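Band merch for a first small tour: how many shirts, and who do we print with?
Posted in October by Ayten Altıntaş 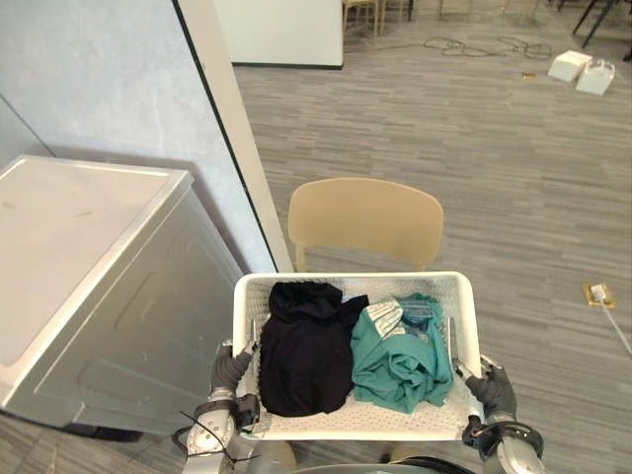

So my band (two of us, guitar and drums, we both sing) finally has a run of dates booked, opening for a group called Hafþórsson. The rooms are all small. The biggest holds 300 and the smallest is a record store called Plirkis that fits 62 if people breathe in. We've got a single coming out the same week and I would love to have shirts on the table for it.

We have never sold anything but stickers. The local shop wants $700 up front for a batch in two colors, and that's most of what we've saved for gas. My drummer says go for it, we'll make it back by the third show. I'm not so sure! I've been to plenty of gigs where I loved the opener and still walked right past the table.

How do other people work out how many to bring? And does the venue take a piece of it? One of the contracts says "house sells" next to merch and I have no idea what that means. Also open to hearing that we should skip shirts and just do CDs or something.

Mogens Baldursdóttir

Congrats on the dates! I've opened a bunch of these and run the table on most of them, so here goes.

"House sells" means a venue person stands at the table, handles the money and keeps a cut. Write to whoever booked you and ask what the percentage is and whether openers are included. A lot of places drop it for the support act if you ask nicely before the day. Ask on the day and you get whoever is working the door, who can't change anything.

Also ask the headliner's tour manager what they charge for a shirt. You don't want to go higher than them, and some bands get touchy if you go a lot lower. We got an earful over that once, in a parking lot, while loading a bass cab (I still think our price was fine).

On how many: don't look at the room size, look at how many people will be in there by the time you finish your set. First of three bands on a weeknight, that can be a pretty thin crowd. On our first run as openers we played to 186 people total across the whole thing, I know because I wrote it down every night like a crazy person, and we came home with a full box of smalls and no larges at all. We'd ordered the same number of every size. Go heavy on medium and large, get a few XL and 2XL, and go easy on small.

I'd ask the shop for one color of ink on one color of shirt. The setup charge is per screen, so dropping the second color should bring that quote down quite a bit. And keep a little notebook of what sold in what size. Your second order will be so much better than your first.

Bring change too, lots of ones and fives. And a clip light, because the merch corner is always the darkest spot in the building.

Tumaini Mosoti

just do cds and a download card, shirts are a pain to haul around. we used Galard for ours and they came out ok, took longer than they said though

Holger Skjelbred

I'd go the other way from Tumaini, at least for the store show. People at an in-store came to buy something, so that's the one date where I would want a decent pile of everything. Check with the store first, some want to ring it up at their own register and pay you later.

If the money is scary you could take preorders. We put up one drawing of the design, told folks they could pick up at the show or get it mailed, and left it open for two weeks. That paid for most of the printing before we'd spent a dime. The catch is that you have to mail them, and postage on a shirt is more than you think, so put it on top of the price. I forgot to and basically paid people to wear our name.

One thing I don't agree with Mogens on is the single ink color. If the art needs two, do two. Folks can tell when a design got squeezed down. But yeah, get the quote both ways and see.

What's the single called, by the way? And are you playing anywhere near the coast?

Last updated: October, 9:40 pm

Related
Do openers get a soundcheck or should we just plan on a line check?
Splitting gas money when one of you owns the van
Anyone dealt with Hurnance for booking?
How early should a single go out before the first date?
Borrowing the headliner's drum kit: what to ask first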